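Beverage Formulation II
Handout 7: Flavor Emulsions and Cloud Emulsions in Still and Carbonated Drinks
Instructor: Dzifa Agyeman
Revised 2025-06-10

Read with Handout 6 (acids and buffers). The worked batch in section 4 is the one used in the July practical.

1. Why an emulsion is needed

Citrus oils, mint oils and most spice oils do not dissolve in water at the levels used in drinks. If the oil is stirred straight into the syrup it collects at the surface and forms a ring at the neck of the bottle. There are three common ways around this: wash the oil with an alcohol and water mix and keep the part that dissolves, carry the oil on a solvent such as propylene glycol, or break it into fine droplets and hold them in water with an emulsifier. The first two give clear drinks but limit the dose. The third allows a higher dose and, if wanted, a cloudy look.

An oil-in-water emulsion for drinks has to survive twice. It is stored as a concentrate, where droplets are crowded. It is then diluted, often several hundred times, into an acid liquid with sugar, salts and sometimes carbon dioxide. A recipe that is stable in the drum can still fail in the bottle.

2. Terms used in this course

Oil phase: the flavor oil plus any carrier oil and weighting agent.
Water phase: water, gum or other emulsifier, acid, preservative.
Creaming: droplets rise because they are lighter than the liquid around them. Droplet size does not change.
Flocculation: droplets stick together in clumps but remain separate droplets.
Coalescence: droplets merge. Cannot be reversed by stirring.
Ostwald ripening: large droplets grow while small ones shrink, as oil moves through the water. Mostly a problem with light oils that are slightly soluble.
Ringing: a visible band of oil or cream at the neck. It is the end result of one or more of the above.

3. Droplet size and density

The speed at which a single droplet rises is given by Stokes' law:

v = 2 r² (d1 - d2) g / (9 n)

where r is droplet radius, d1 the density of the drink, d2 the density of the oil phase, g gravity and n the viscosity of the drink. Radius is squared. Cutting the radius in half cuts the speed to one quarter. Closing half of the density gap only cuts the speed to one half. For this reason we work on droplet size first and density second.

Orange oil has a density near 0.84 g/mL. A sweetened soft drink is usually between 1.03 and 1.05 g/mL, and a diet drink is close to 1.00. Weighting agents such as ester gum raise the density of the oil phase. Legal limits for these differ by country and must be checked for each market before the recipe is fixed. Do not assume that a weighting agent accepted in one market is accepted in the next.

Target for a clear drink: mean droplet diameter below 100 nm. Target for a cloud emulsion: between 0.3 and 1 micrometer, where scattering is strong and creaming is still slow. Above 1 micrometer expect ringing within the shelf life.

4. Worked batch: Harau orange emulsion

Batch size 800 g. All quantities by weight.

Water: 500 g
Gum acacia: 144 g
Oil phase (orange oil and ester gum): 152 g
Citric acid: 3.2 g
Sodium benzoate: 0.8 g

Total: 800 g. The oil phase is 19 percent of the batch and the gum is 18 percent. A gum to oil ratio close to 1 to 1 is normal for gum acacia. Modified starch can be used at a lower ratio but gives a different mouthfeel on dilution.

Order of work:

4.1 Dissolve the benzoate in the water before any acid is added. If the acid goes in first, benzoic acid may come out of solution as white specks.
4.2 Add the gum slowly under a high-shear mixer. Leave overnight, covered. Air bubbles must clear before the next step.
4.3 Dissolve the ester gum in the orange oil separately, with gentle stirring, until no lumps remain.
4.4 Add the citric acid to the water phase. Check pH.
4.5 Add the oil phase to the water phase in a thin stream with the mixer running. This gives the pre-emulsion.
4.6 Homogenize in 2 passes at 200 bar on the Mirnden bench unit. Sample after each pass.
4.7 Measure droplet size. Record the mean and the width of the distribution. A small tail of large droplets does more harm than a slightly high mean.

The Lamptey variant replaces the gum acacia with modified starch. Its figures are in the practical sheet and are not repeated.

5. Dose in the finished drink

Dose is set by taste first and then checked for look and stability. For the still fruit drink in the practical, begin at 0.5 g of emulsion per liter and taste in steps. Oil load at that dose is 0.095 g per liter, ester gum included. Carbonated drinks tend to need less, as the gas lifts the top notes. Banana and other ester-type flavors are normally added as a water-soluble flavor and do not pass through the homogenizer.

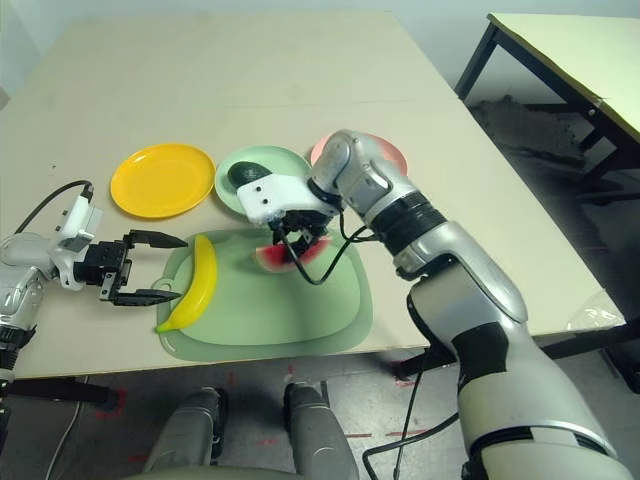
Fig. 1. Toy banana and pale green cutting board, with two robot arms at the table.

6. Stability tests

6.1 Ring test. Fill clear bottles to the neck with finished drink. Store upright, undisturbed, at room temperature and in a warm cabinet. Inspect at fixed intervals against a dark background. Score from 0 (no ring) to 4 (oil visible).
6.2 Centrifuge test. Run the diluted emulsion and compare the top and bottom layers. Useful for ranking recipes, weak for predicting months on the shelf.
6.3 Dilution test. Read turbidity at a fixed dilution on day zero and again after storage. A falling value in a cloud emulsion points to creaming or droplet growth.
6.4 Light test. Citrus oils oxidize. Keep one set in the dark as a control and compare by smell before measuring anything.

7. Common faults

Ring with unchanged droplet size: density gap too wide, or weighting agent left out.
Ring with larger droplets: too little gum, or low pressure in homogenizing.
Sediment: gum not fully dissolved, or minerals in the water.
Cloud lost after mixing with juice: check for pectin and protein in the juice. The Palska apple base did this in the last run at full dose and did not at half dose.
Terpene smell: old oil, or too much headspace in the drum.

8. For the next session

Repeat the creaming calculation in section 3 for a diet drink at 1.00 g/mL, with an oil phase at 0.93 g/mL and a radius of 0.25 micrometer. Use 1 mPa s for viscosity. Give the answer in millimeters per day and show units at each step. Bring the batch sheet from 4.7.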